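Planning What a Robot Costs

A robot that tidies desks needs more than an arm. Before buying one, a school or office writes a budget, a list of every part and its price. 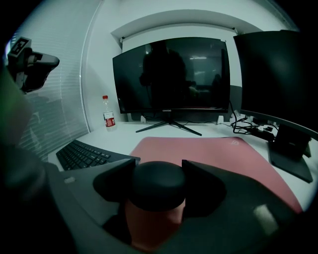
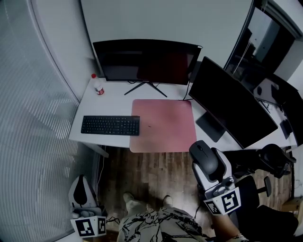 Both pictures: a desk with a keyboard, a pink mat and dark monitors.

The Udville plan lists 2 grippers, the parts that hold things. The total is $2,853. Spare finger pads add $50 a year. The plan covers 3 years, so the pads cost $150 in all. Repairs go on a separate line.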